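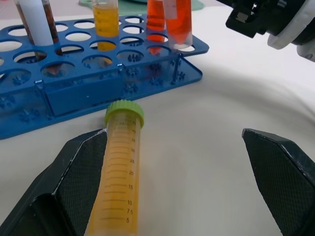
Does adding a wrist camera make a learned policy better at putting tubes back in a rack? On the evidence posted so far, a little, and mostly on racks the policy has met in training.

List,

I read the Ludcombe write-up twice over the weekend and then the summary that went round here in December. My comments are under the quoted part. I've trimmed the bits on hardware costs.

> The headline is that the two-arm policy, trained on 2217
> demonstrations, now handles pick-up from the bench and
> insertion without a hand-written grasp step. We ran 600
> trials with the wrist views switched on and the same number
> with only the overhead view. The wrist views win clearly on
> insertion. We think this settles the question for lab
> plastics and would suggest groups stop spending time on
> separate pose estimation for tubes. Dellar baseline numbers
> are in the table at the end.

"Settles the question" is far too strong. Four points.

First, the trials. The 600 were all run on one bench, with one type of rack, by the same people who collected the demonstrations. They are repeats of a small number of layouts with a bit of jitter. If you group them by layout and put the error bars on the groups, the gap between the two conditions gets a good deal less impressive. I did this from the table and got bars that overlap on 2 of the 3 tube sizes. I may have misread how the layouts were numbered, so please would the authors post the trial log.

Second, the comparison. The overhead-only policy was trained with the wrist inputs blanked out, using settings tuned for the full set of views. Did anyone tune it separately? When Aguiar did that on the cap-tightening task, most of the benefit they had reported went away. I would want to see the same check before telling people to drop pose estimation.

Third, what the wrist camera is picking up. A 50 mL conical tube lying on a white top, full of cloudy golden-yellow liquid, with a lime-green cap pointing at a blue rack, is a very easy thing to find by colour. The racked tubes are no harder, one bright yellow and others orange-red. A clear tube with clear liquid on the same surface is another matter, and it's the usual case in the labs I have worked in. The write-up has no result for it. Nor does it say what happens if the caps are swapped for another colour at test time, which would take an afternoon to run. My guess is that the policy has learnt "go to the green end" and not much about tubes. I'd be happy to be wrong.

Fourth, scoring. An insertion counts as a success if the tube is upright in any hole when the clock stops. So a tube that goes into the wrong hole scores the same as one in the right hole, and a tube that knocks its neighbour askew on the way in isn't marked down at all. For sample handling that second one matters quite a lot. The Gemier protocol penalises both, and it would not be much work to rescore from the recordings, assuming they were kept.

To be fair to Ludcombe, the pick-up part looks sound to me. Getting two fingers either side of a tube lying flat, with the other arm hanging over the same bit of table, is awkward, and they report every failure instead of the best run. The appendix on camera delay is also worth reading whatever you make of the rest – I've already changed our logging because of it.

What I object to is the advice at the end. We still run pose estimation before the learned step, and it catches nearly all the cases where the tube has rolled after the first look. I'm not taking it out on the strength of one bench and one rack.

If somebody has tried the released weights on a different rack, in a different colour or with a different hole spacing, could they post the raw counts here, bad ones included? We have a plain white rack and can run it next month if the weights load on our arms. I haven't managed that yet: the config file expects a gripper width that the readme doesn't give.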